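4.2 The two-bowl sorting task in the Gevine kit

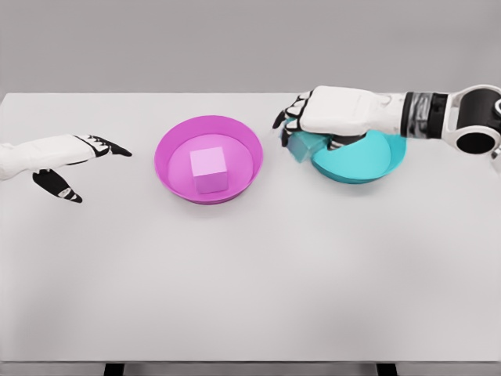
I'd been putting this task off, mostly because the vendor's own notes on it run to a page and a half and I don't love reading vendor notes. But Ultmont ships it as the default two-handed task in Gevine, so it's the one most buyers will try first, and it seemed unfair to review the kit without it. The goal is simple enough: each cube goes in the bowl of its own colour, with a hand free on either side to do the work.

Setup took me most of a morning. The installer wanted an older physics library than the one I had (Siebe Hendriks sorted that out for me in ten minutes, thanks Siebe), and after that the scene loaded cleanly every time. I used the licence build of Mon 12 June for everything reported in this section and left the friction settings alone.

The package comes with 2,000 recorded demonstrations. I trained the stock policy on all of them and then ran 3,471 trials with the start positions shuffled. It failed on 131 of those, which is better than I expected from a default config! Most of the failures I went back and watched were at the rim. A cube held at a tilt near the edge of a bowl, like the cyan one in Figure 3, is a fussy bit of contact, and the solver sometimes gave the cube a little kick on release. Henk Van Wijk saw the same thing in Rorum last November, so I don't think it's only Gevine's problem.

Figure 3. Two-bowl task, simulated. The pink cube is in the pink bowl and the right hand grips the cyan cube at the left rim of the cyan bowl. The left hand is empty.

My one real grumble is the idle hand. The stock policy has no proper rest pose, so whichever arm isn't busy just hovers - harmless in simulation, but I'd want it parked before going anywhere near hardware. Khosravi's kit has a setting for this and I missed it. I wrote my own in the end, and the code is in Appendix B with the rest of the config changes.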